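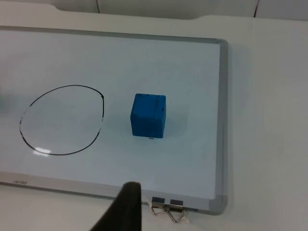 Care of Whiteboards and Work Surfaces

Lahtinen Community Workshop – Household and Workshop Tips
Revised 2021-12-01

Whiteboards in the workshop are shared by all members. The following advice applies equally to boards kept at home, in a kitchen or on a garage wall.

Routine cleaning
Wipe the board with a dry cloth at the end of each session. Marker left for several weeks is much harder to shift. Once a week, go over the surface with a soft cloth dampened with warm water and a drop of dish soap, then dry it fully. Scouring pads, steel wool and powdered cleansers scratch the finish and must not be used.

Stubborn marks
Trace over the old line with a fresh dry-erase marker and wipe both away while the ink is still wet. Where a grey or coloured haze remains, apply a little rubbing alcohol to a cloth and leave the mark damp for a minute before wiping. Open a window first, and keep the bottle away from any flame or heater.

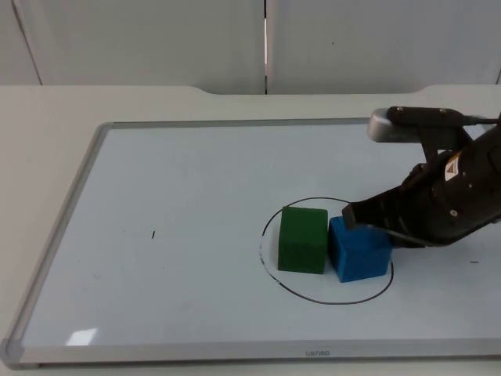 Permanent marker responds to the same treatment, although a second pass is often needed. Members should test any new product on a corner of the board – preferably one that is seldom written on.

Frames and corners
Dust and dried ink gather where the writing surface meets the frame. A cotton swab or an old toothbrush will reach these places. Avoid soaking the edges, as water can work its way into the backing and cause it to swell.

Markers and cloths
Store markers flat with their caps on. Cloths are washed without fabric softener, which leaves a film that makes ink bead and smear. Worn cloths may be left in the bin beside the sink.

Questions about supplies should be directed to Hertta Rautiainen at the front desk.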